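Fiber at Breakfast and Hunger Before Lunch
Project report, Nutrition and Health course
Emmanuel Lukumay

In this project I wanted to know if more fiber in the morning makes people less hungry before lunch. I chose the topic in January, when many of my classmates at Kindska College started new diets.

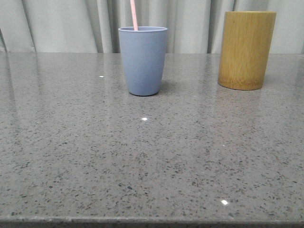
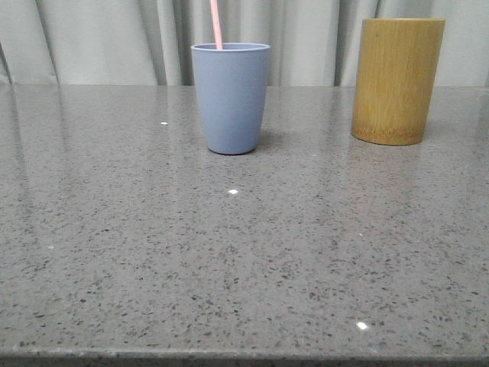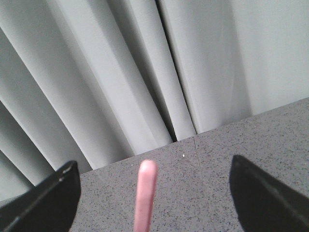
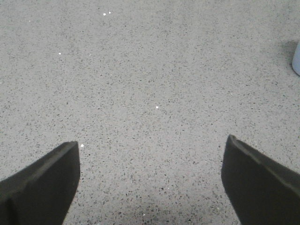 Method

36 students took part. All of them ate the same breakfast of 354 calories at 7:30, for two weeks. In the first week the porridge was made from white rice flour and had very little fiber. In the second week it was oat porridge with beans on the side, with 10 grams of fiber. Tea without sugar was allowed. At 11:30 each student marked their hunger on a scale from zero to ten.

Results

The average hunger mark was 6 in the first week and about four in the second. Most students felt a difference after two or three days. Some of them complained of gas, especially from the beans, and two asked for a smaller portion.

Weak points

All students ate the low-fiber breakfast first, so I cannot separate the effect of fiber from the effect of habit. My teacher, Ms. Mussa, suggested that half of the group should start with the oats. I also did not control the evening meal. Some students wrote in their diaries that they ate very late.

If I repeat the project, I will use lentils and I will ask also about sleep.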